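Care of Clothes and Household Textiles
Handout for Unit 9: Dark knitwear, from the wash to the shelf
Verena Plattner, evening course in household practice, Hurnus

Please read this handout before the practical lesson and bring one dark garment of your own. A sweatshirt, a cardigan or a simple T-shirt is good. It must be clean, but it does not need to be ironed.

1. Why we treat black separately

In Unit 7 we sorted by fibre and by temperature. Now we add colour. Black cloth loses its dye mostly by rubbing, and the places which suffer first are the edges: cuffs, hems, the rim of a hood, the fold of a collar. Inside the drum these edges rub against zips and against the other clothes. For this reason we turn the garment inside out, close every zip and do not fill the machine more than two thirds.

Wash at 30 degrees with a liquid detergent. Powder is cheaper, but it can leave pale marks on dark cloth when the water is cool. I use the Flonora liquid for dark colours, but any similar one will do. Leave out the softener for anything with an elastic rib.

2. Holding and checking

Before you dry or fold a knitted piece, lift it up and look at it. Take it with both hands near the shoulders, never by one sleeve or by the hood only, as a wet knit is heavy and will grow longer where you hold it. Hold it before a white wall or a white door. Against a dark cupboard you will not see the outline, and with black cloth the outline tells you most: if one side hangs lower, if the hem is twisted, if a cuff is still doubled over.

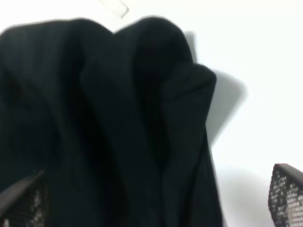
3. Drying

Heavy knits are dried flat on a towel. Light ones may hang over a rack, folded over the bar at the chest and not pegged at the shoulders. Keep black things out of direct sun. In March, when the sun is still weak, many people forget this rule, and then they ask me in summer why the front of the pullover is brown and the back is black.

Do not dry on a radiator. The rib becomes hard and the elastic thread inside it breaks after some time.

4. Smoothing and folding on the table

You need a clear surface bigger than the garment. A white or light table top is the best for dark cloth, because fluff, hairs and crumbs can be seen on it and wiped away before they stick. Wipe the table with a dry cloth, not a damp one.

Lay the piece down as it comes, even if it is a heap. Do not shake it hard. Find one corner first, pull it out gently, and then look for the next. Students often begin in the middle and press with the flat hand, but this only moves the folds to another place. If you must hold the cloth down in the middle, let the other hand work at the border and go from there outwards.
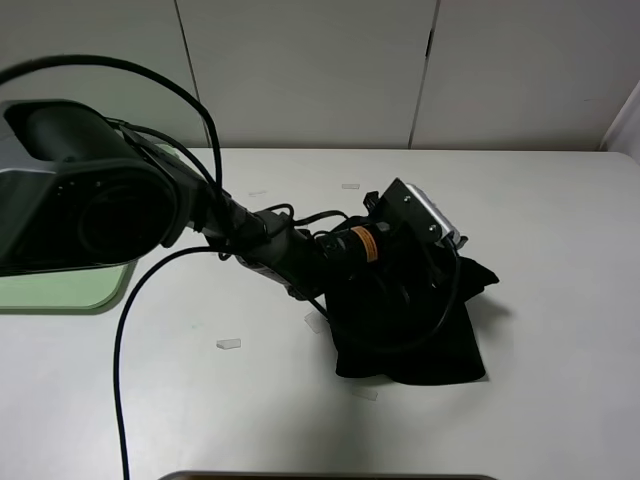

When all the corners are out, stroke the cloth in the direction of the rib, from the shoulder to the hem. Then fold:

- Put the front side down and lay the hood, if there is one, flat on the back.
- Fold one side to the middle and bring the sleeve down parallel to the edge.
- Do the same with the other side.
- Fold up from the hem in thirds, so that the neck is on top.

Small cloths and towels are folded in half and in half again, with the closed edge to the front of the shelf.

5. Fluff and hairs

A clothes brush with natural bristles is enough for most dark knits. Brush in one direction only. The sticky rollers work faster, but some leave a little glue, and the glue collects new dust. For pills use a fabric comb (the Wragg comb from our course box can be borrowed) and keep the knit stretched lightly over your hand.

6. Homework

Fold the same garment three times and write down where you had difficulty. Then read page 37 in the reader, on the storage of wool, and answer the two questions at the foot of that page in your notebook. We compare the answers at the beginning of Unit 10.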